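About Fostus

Fostus is a distributor of industrial control components: push-button switches, selector switches, pilot lights, terminal blocks, enclosures and the wiring accessories that go with them. We sell to panel builders, maintenance departments, machine shops and technical schools. We do not manufacture. Everything in the catalog comes from component makers with whom we hold a direct supply agreement, and each lot is inspected at our warehouse before it is released for sale.

The company began as the parts counter of a panel shop called Tzanetos, which built motor control panels for pumping stations and grain handling equipment. Tzanetos kept more switch stock than it needed, and neighboring shops got into the habit of buying from it when their own orders ran late. The parts counter was separated into its own company under the Fostus name, and the panel shop was later closed. Several of the bench procedures we use today were written at Tzanetos and have been revised only where a component standard changed.

What we stock

The current catalog lists 3,288 part numbers. The largest group is operator controls in the 22 mm and 30 mm mounting sizes, including flush, extended and mushroom-head push buttons, key switches, two- and three-position selectors and emergency stop devices. The second largest is contact blocks and replacement lamps. Caps, legend plates, lock nuts and gaskets are sold individually as well as in packs of 100, so that a single damaged cap can be replaced without buying a complete operator.

Some parts are kept for equipment that is no longer made. Maintenance departments often run a press or a conveyor well past the point where the original controls have been discontinued, and a change of mounting size means cutting a new door. We hold adapter rings and older contact blocks for these cases. When a discontinued part reaches the end of our stock, the catalog page stays up and lists the nearest substitute, with the differences in depth, terminal position and contact rating stated.

Enclosures are supplied blank or punched. Punching is done on site from the customer's drawing. Hole spacing is checked against the minimum given by the operator manufacturer, and a drawing that falls below that minimum is returned with a note before any metal is cut.

Incoming inspection

Each lot is sampled on arrival. The sample size depends on the lot size and on the record of that part number over its previous deliveries. Inspectors check the printed rating against the purchase order, measure the mounting thread, and cycle each sampled operator by hand. Contact resistance is measured with the operator at rest and fully depressed. A normally open contact that reads closed at rest, or the reverse, causes the whole lot to be held.

Cap color is checked separately. Color has a defined meaning on most machinery: red for stop or emergency, green for start, yellow for an abnormal condition that needs attention. A wrong cap in a correctly labeled bag is a minor defect on paper and a serious one on a machine door. For that reason color is verified on the part itself and again at picking, and the two checks are never made by the same person.
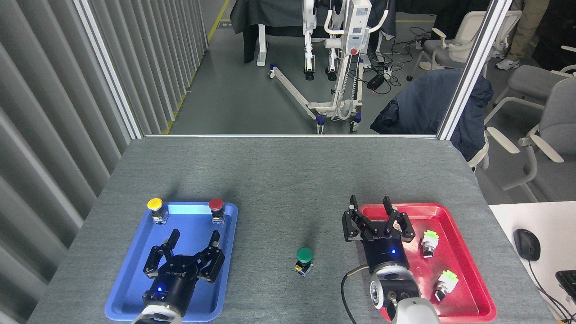
Push-button switches with yellow, red and green caps.

Held lots are stored in a locked cage and entered in Skumus, our inventory system. Skumus was written in house and does two things that commercial packages at the time did not do well. It tracks stock by lot as well as by part number, and it blocks picking from any lot with an open inspection record. Customers can request the lot number of any item shipped to them. Lot records are kept for the life of the part number.

Technical support

Support is provided by telephone and email by people who have built or repaired control panels. Common questions concern contact block stacking, the use of AC-rated contacts on DC loads, lamp voltage, and ingress protection once an operator has been mounted in a door thicker or thinner than specified. Answers that come up often are written up as application notes, of which there are 37 at present. They are free to download and may be copied for use in a shop or classroom.

We do not design safety circuits for customers. We will state what a device is rated for, supply the manufacturer's data and point out an obvious mismatch between the device and the load. The risk assessment and the choice of circuit category remain with the machine builder.

Training kits

The Somunel line is our range of training kits for technical schools. A kit contains operators, contact blocks, a relay, a power supply, a punched panel and a printed set of wiring exercises, starting with a single lamp circuit and ending with a reversing starter with interlocks. All circuits run at 24 volts DC. The components are standard catalog items, so a school can replace a lost or broken part at the ordinary price without returning the kit.

Schools that teach from Somunel kits may also buy loose operators from mixed lots at a reduced rate. These are new parts, fully inspected, left over from large orders. Color and contact arrangement cannot be chosen.

Locations and hours

Fostus operates from 2 buildings on the same lot. The front building holds the sales counter, the offices and the support bench. The rear building holds the warehouse, incoming inspection and the punching equipment. The counter is open on weekdays and on Saturday until noon. Orders received before 3:00 p.m. on a weekday ship the same day if all items are in stock - punched enclosures excepted.

Visitors to the rear building must sign in at the counter and wear safety glasses. Closed-toe shoes are required in the punching area. Glasses are available at the door.

Accounts and returns

Schools, public utilities and businesses may apply for a credit account using the form on the Accounts page. Counter sales to individuals are welcome, with no minimum order. Unused parts in original packaging may be returned within 60 days. Punched enclosures, cut cable and parts ordered specially from the manufacturer are not returnable unless they arrive damaged or do not match the order. Please include the packing slip with all returns and note the lot number on the outside of the box.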